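模板接手之后：一次主题集成的工程记录

Rameo的前端组接到任务时，手里有一套已经买断的网站模板，和一个运行多年的订单后台。模板由外部设计方交付，包含首页、列表页、详情页和会员中心，样式完整，脚本可以独立运行。后台是自行维护的PHP系统，视图层与业务逻辑没有彻底分开，部分页面直接在循环里拼接表格。任务书只有一行：把前者套到后者上，数据库结构不动，地址规则不动。

负责这项工作的Leonilde Pinheiro先做了一次清点。旧视图文件里共有2569处变量输出，其中相当一部分没有经过统一的转义函数。她把这些输出按来源分成四类：配置项、数据库字段、会话数据、用户提交内容。前两类由脚本批量改写，后两类逐条人工检查。清点占去了整个七月，期间没有改动一行样式。

模板一侧的问题在于命名。设计方沿用自己的一套类名，按钮、表单和提示条都挂在全局作用域下，后台旧有的管理组件也用了相同的名字。两边样式表同时加载，会员中心的分页控件高度塌缩，弹窗的遮罩层盖住了自身的关闭按钮。Pinheiro没有逐个修补冲突，她在构建阶段给模板的全部选择器加上前缀，再用一份映射表把视图里的类名对应过去。映射表放进版本库，后续由设计方更新模板时，只需重新执行构建脚本。 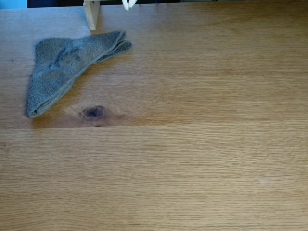 布局容器的拼接要比类名麻烦。旧后台输出的页头和页脚各自闭合，中间的正文区由业务页面填充；模板则假定整页由一个网格容器包裹，页头、正文、侧栏都是它的直接子元素。把正文区塞进网格以后，上下两段各有自己的基线和内边距，中间出现了一道一像素的错位，在浅色背景下很显眼，近似于上下两块木板拼成桌面时留下的那条横向接缝，上面一块看着略高出一点。起初怀疑是边框，逐项关闭样式后确认来源是小数高度的取整：页头高度用相对单位计算，不同缩放比例下取整方向不一致。最后的处理是固定页头高度，并让正文区的背景向上延伸一个像素。

脚本依赖的处理较为保守。模板自带一份较新的轮播与表单校验库，后台的报表页仍依赖旧版本的选择器引擎。两个版本并存会增加首屏体积，强行统一则需要重写报表页的导出功能。项目组选择按页面加载：公开页面只引新版，报表页只引旧版，公用的工具函数抽成无依赖的小文件。报表页的重写列入下一期，目前没有排期。

测试环境设在Grokuvport，一台配置与生产机相同的主机，数据为脱敏后的副本。验收清单共62项，第一轮未通过的有9项，其中4项与表单有关。典型的一例是地址表单：模板用占位文字代替标签，浏览器自动填充后占位文字消失，用户无法确认字段含义。修改方法是恢复可见标签，同时保留模板的间距。另一例出在错误提示，后台返回的是整段HTML，模板的提示组件只接受纯文本，标签被原样显示在页面上。接口改为返回错误码，文案由前端的语言文件提供。

Amber Hollis负责验收，她对缓存策略提出过异议。原方案在文件名中写入版本号，每次发布由人工修改；她要求改为按内容生成散列，由构建脚本写入清单文件，视图通过辅助函数读取。理由写在评审意见里：“人工版本号在紧急修复时最容易漏改，漏改以后用户拿到的是新页面和旧样式。”该意见被采纳，相关代码不足百行。

上线采用分组切换。代号为Hutchins的开关按会员编号尾数决定渲染哪一套视图，旧视图保留在原目录，不再接受功能性修改。切换期间两套视图共用控制器，因此控制器传出的变量只能增加，不能改名或删除。这条约束写进了合并检查，违反时构建失败。

剩余的工作集中在文档。内部知识库Sedard中新建了一个条目，记录前缀规则、映射表格式、两套脚本的加载条件，以及页头高度这个固定值的出处。条目末尾列有尚未处理的事项：报表页仍使用旧版引擎；打印样式沿用旧表，纸张边距与新模板不符；邮件模板不在本次范围内，页脚中的联系方式需要单独更新。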